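Prandura

Prandura is a tabletop manipulation kit sold by Gamage for use in robotics labs and classrooms. It combines a two-fingered gripper, a wrist camera, control software and a set of toy block tasks that can be run on an ordinary table. The kit is fitted to an arm the buyer already owns. A hosted recording service, Wovbridge, is offered with it under a separate plan.

The current release is Prandura 2, which replaced the first model in June. Both models use the same finger mount and the same task files.

History

Work on the kit was started by Trinidad Collado and Eusebio Benítez, who had been building grippers for their own teaching and wanted a common set of tasks to compare them on. The first version was sold as a bare gripper with printed instructions. Buyers had to supply their own blocks and camera, and results from different labs were hard to compare.

Gamage took over manufacturing later and added the camera and the block set. The name Prodness was used for the software during this period and still appears in some menus and file headers. Hoi-yan Lau wrote most of the task library that ships with the kit today.

Design

The gripper has two black fingers that open and close along a toothed rail. Soft pads can be fixed to the inner faces and are held on by the clamping pressure of a small plate. The fingers are fastened with screws, so a worn pair can be changed with a hand driver. A green light on the body shows that the unit has power.
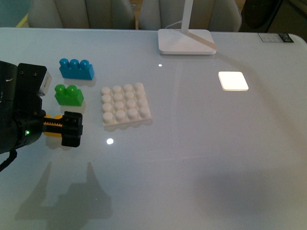
The gripper with its fingers open beside toy blocks and a white building plate.

The moving parts are left uncovered around the rail. This makes cleaning easy, but the manual warns against using the gripper over sand, flour or other loose material. Power and data run through one cable on the underside. On the first model the cable was fixed in place and had to be returned to Gamage if it failed; on Prandura 2 it unplugs.

Fingers are treated as a wear part. Gamage sells them in pairs and suggests a check every 200 hours of use. Edge wear does not stop the gripper from holding a block, according to the manual, but a badly chipped tip can catch on the studs of a plate when the arm moves sideways.

Cameras

The wrist camera is mounted behind the fingers and looks forward past them, so that the tips stay in view during a task. A second camera may be placed at head height on the robot or worn by a person showing the task. The software accepts either arrangement. The two streams are saved with a shared clock and can be played back side by side.

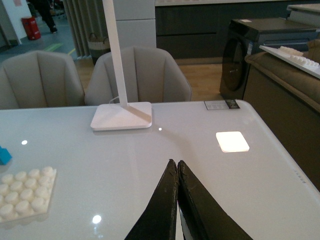
Wrist camera view across the table, with a white tray at the left and another on the sofa.

The lens is wide enough to take in a good part of the room. Prodness menus include a crop tool for users who want only the tabletop, though cropping is applied to a copy and the full picture is kept. Labs that record in shared rooms are advised to put up a notice, as passersby may be recorded.

Tasks

The library contains 144 tasks in 3 levels. First-level tasks ask the arm to pick up a single block and set it down elsewhere. The second level covers placing blocks on a plate, sorting by color and moving blocks out of a tray. The third level uses stacks and requires the arm to take a structure apart without knocking it over.

Each task file gives a starting layout, a goal layout and a time limit. Starting layouts are loose by design. A block may be placed anywhere in its zone and turned to any angle, and the task still counts as valid. Scoring is done by the person running the session, who marks each attempt as complete, partial or failed.

Setup and lighting

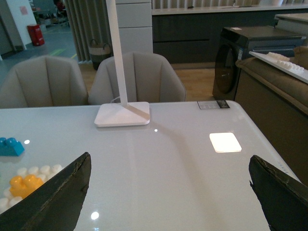
Prandura can be set up on any flat table that is large enough for the arm to reach the block area without stretching to its limit. No special mat or backdrop is supplied. The setup guide does ask users to look at the live picture before they record, with the lights on as they will be during the session. A glossy white tabletop throws back small bright highlights, and these can sit close to white bricks, where the difference between stud and glare is slight. Moving the bricks a short way usually solves this. A brightly lit square on the surface should be kept clear of the goal zone, and a lamp standing at the back of the table is best left in one position for a whole session, since its base is often used as a landmark when clips are compared.

Calibration takes place after the arm is fixed down. The user closes the fingers on a block, confirms the width on screen, and repeats the step with the fingers turned sideways. The values are stored in the gripper and survive a restart.

Reception

A review by Chantal Cormier, published on Jan 26, 2025, found the kit simple to fit and praised the task files for being readable in a plain text editor. She was less happy with the wrist mount, which had to be tightened again during longer sessions, and with the price of spare fingers. Lucía Olmedo, who used both models with first-year students, reported fewer cable faults on Prandura 2 and said the second-level plate tasks were the ones her classes learned the most from.

Some users have complained that Wovbridge is needed to share recordings between sites. Local recording works without it.

Common questions

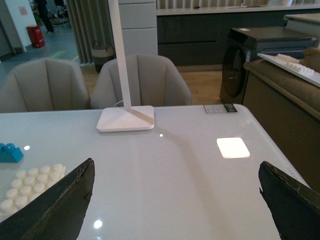 Can Prandura be used with bricks that did not come in the box?

Most chunky toy bricks will work if they fit between the open fingers. The width has to be entered again in the calibration screen, and scores from those sessions are listed apart from standard results.

See also

Wovbridge
Prodness
Gamage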